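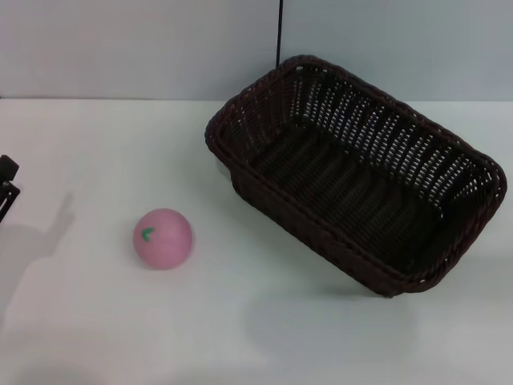

4.2 Where the small things go

The first round of home visits was meant to cover paperwork only. We had planned to ask each household in Julby and Bretby how bills, school notices and appointment letters moved from the front door to wherever they were finally dealt with. In nearly every home the talk drifted to other objects: keys, chargers, spare batteries, sunglasses, dog leads, hair ties. Participants did not treat these as a separate matter. When Ebony Tipoki asked one woman in Bretby where she put a rates notice, the answer was "with the keys", and when she asked where the keys went the answer was "with the mail". We widened the interview guide after that and went back to the homes we had already visited.

The 16 households used a range of containers and surfaces for this purpose. Some had a hall table with a drawer. Others used a kitchen bench, a windowsill, the top of the fridge or a fruit bowl that no longer held fruit. Open baskets were the most common purpose-bought item, in particular the low rectangular type in dark woven wicker (Figure 3). They were described as cheap, easy to move and good enough to leave out when visitors came. Lidded boxes were bought nearly as often but had mostly been moved to wardrobes by the time of our visit, and the things they were bought for were back on the bench.

Figure 3. Open rectangular basket in woven wicker.

Participants gave two kinds of reason for preferring an open container. The first was practical. A letter can be dropped into an open basket with one hand while the other holds shopping or a child. A lid needs a free hand and a moment's attention, and the moment of arriving home was the time of day when people said they had least of either. The second reason was to do with memory. Things inside a closed box were spoken of as gone. "If I can't see the envelope I haven't got a bill," one man told Markos Vasilakis, and several others said much the same in less cheerful terms.

The open container had its own difficulties. It filled from the top, so the newest item was always the easiest to find and older ones sank. In homes with teenagers the basket took in objects that belonged to no clear category and were left there by people who did not consider themselves responsible for emptying it. Seven households told us they sorted the contents on a regular day. When we looked at the diaries kept over October, only two had done so. The rest sorted when something was missing, and stopped sorting when it was found.

We had expected the size of the dwelling to matter more than it did. Flats and larger houses showed the same pattern, and people in both said they did not have enough room near the door. What did make a difference was the route taken into the house. In Julby most of the older homes are entered from the side, through the laundry, and the front door is used by guests and couriers. Containers placed in the front hall of these homes stayed tidy because the family hardly passed them. One participant showed us a hall table bought for the mail and then took us through to the laundry, where the mail was sitting on the dryer.

Responsibility for clearing the container fell to one person in most homes, and other members of the household could usually name that person at once. It was not always the one who paid the bills. In the homes where the two jobs were held by different people, letters were more likely to be handled twice: taken out, looked at, and put back for someone else. Trinidad Carretero has described similar handling in small offices, where a tray marked for action becomes a place for things that have been read and not acted on (see Section 2). The household version had no label and relied on position. A letter standing upright against the side of the container meant it was urgent in one home and finished with in another. Children in both homes knew the local rule.

Cost came up less than we had allowed for. Nobody reported spending more than $50 on a container, and many were gifts, hand-me-downs or items first bought for another room. People were more willing to talk about containers they had given up on. These accounts tended to follow a pattern. A new organiser was bought after a missed payment or a lost set of keys, it was used closely for a few weeks, and it was then gradually taken over by whatever else was nearby. Some participants blamed themselves for this and some blamed the product. One couple had been through a wall rack, a set of drawers and a concertina file, and had gone back to a pile.

Electronic billing had reduced the amount of paper but had not removed the need for a place to put it. Participants who received most bills by email still printed some of them, chiefly insurance renewals and anything with a dispute attached. School notices remained on paper in Bretby, where the primary school sends them home in the bag. Older participants kept paper copies as proof of payment and were often doubtful that an email would be there when they wanted it.

Two limits on these findings should be noted. Home visits were arranged in advance, and several participants said they had cleared up before we came, so the contents we recorded are likely to understate what is usually there. The diaries help with this but were filled in unevenly, and three were returned with the last week blank. The sample also leaves out share houses. Nikau Tawhiri is now collecting interviews in rented shared homes in Mahuika, where the question of who clears the container may be answered quite differently.

The next section turns to the diaries in more detail and looks at the time between a letter arriving and the first recorded action on it.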